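Cahier d'atelier – poste 7, unité centrale DELL, mercredi

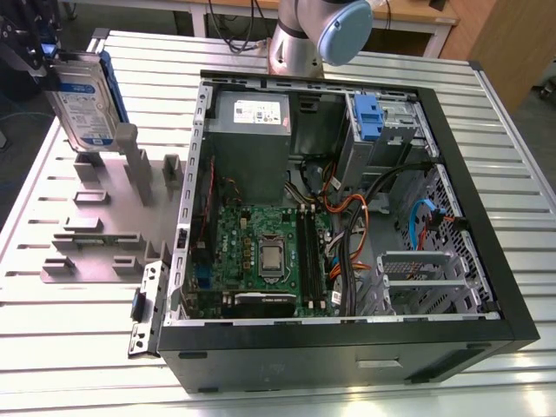

Atelier de maintenance informatique, site de Drungate

Unité ouverte, couchée sur l'établi à lattes métalliques. Fiche d'intervention no 334, lot Benmoussa.

Constat : processeur en place dans son support, sans refroidisseur. Carte graphique NVIDIA installée. Bloc d'alimentation présent, étiquette à relever avant tout démontage. Loquet bleu côté baie de disque.

À effectuer : nettoyage de la surface du processeur, application de pâte neuve (réf. Dusia, tiroir 12), contrôle des barrettes mémoire, puis essai de démarrage de 2 heures. Les faisceaux seront regroupés avant fermeture.

Pâte à recommander auprès de Guvance.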